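4.3 Setting up and looking after the hand-held grippers (Stukon pair)

Read this before the first session of the day. The quick card supplied by Zirard says the pair is ready to use straight from the case. Treat that claim with caution. Ours have needed attention most mornings, and a gripper that feels fine in the hand can still record rubbish.

Before you start

You will need the two grippers, a clean dry cloth, the Tisora charging lead and a soft item to practise on, such as a hand towel.

1. Check the charge on both grippers. The display is optimistic below 65 per cent, so charge anything under that figure before a long session.

2. Wipe the marker plate at the rear of each gripper. It should be flat, with all four corners held down. The manufacturer calls the plates scratch-proof. Ours scratch.

3. Open and close the jaws 16 times with nothing between them. Listen for a click at the end of the travel. If you hear one, stop and go to section 4.5.

4. Look along the fingers from the front. They should meet along their whole length. A gap at the tips usually means a loose finger screw – tighten it by hand and try again.

5. Start the Cloutier recorder and wait for both grippers to appear in the list. Do not believe the green light on its own. Move each gripper and check that the trace on the screen moves with it.

Trial on cloth

6. Stand at arm's length from the shelving, holding one gripper in each hand.

7. Bring the finger of one gripper up to the cloth slowly, close, lift clear of the shelf edge, and put the cloth down again. Repeat with the other hand.

8. Play the trial back. If the marker drops out of view for more than a moment, change your grip so that your fingers stay below it.

Caution: Keep sleeves and hair away from the jaws. The cut-out is supposed to release at light pressure, but we would not rely on it.

Note: The maker suggests a full calibration every three months. In May we tried leaving it that long and had to throw away around 4 hours of recordings. We now calibrate weekly, whatever the schedule says.

After use

9. Stop the recorder before switching the grippers off. Done the other way round, the last file may not close properly.

10. Remove lint from the jaws with the dry cloth. Do not use spray cleaner or compressed air – both are recommended on the quick card, and both have pushed dirt further in.
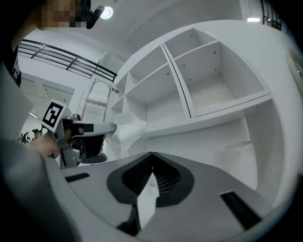

Fig. 4.3 Gripper held from below at the shelving, finger towards the cloth.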